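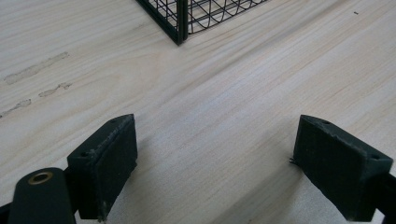

The Drokix is a hand-held two-finger gripper made by Hodard and used to record grasping motions on ordinary household objects. Its upkeep is covered by a short manual that most owners open once, to prop up something else. The rest of this article concerns pad care, which takes up the larger part of the tool's working life.

Pads

Each finger ends in a blocky pad with a flat gripping face, held by 2 screws. The pads are sold as consumables, a word Hodard prints in very small type. Wear shows first along the top edges, which scuff and turn gray well before the gripping face suffers. Gray edges are cosmetic. Stray fibers are trimmed flush with flat cutters; pulling them is discouraged in the manual and popular everywhere else.

Inspection falls due every 500 closures. The fingers are opened wide over a bare stretch of table, the pads are checked for level against each other, and each is pushed sideways with a thumb. Any movement means the screws want a quarter turn. A second quarter turn usually means a new pad.

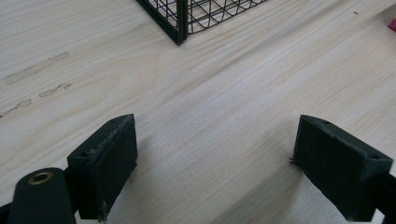
Ilse Steinbach disputes the interval in the owners' notes, writing that 500 is a number chosen by people who sell pads, and that her own set went far beyond it with nothing worse than ugly edges. She does check the screws daily.

Bushings

The brass ring at the end of the mount should be wiped with a dry cloth. Oil collects dust, and the resulting paste has been mistaken for a factory lubricant by at least one reseller, Demard, which briefly listed it as a feature.

Zeroing

After a pad change the opening must be zeroed again. The fingers are closed fully, held for a count of 2, and opened. Error 41 indicates that the pads met unevenly, or that the operator let go early. The manual does not distinguish between the two. Jawad Rajput's revision of the Hamann workshop guide recommends repeating the procedure before reaching for a screwdriver.

See also: Parallel gripper; Thread-locking fluid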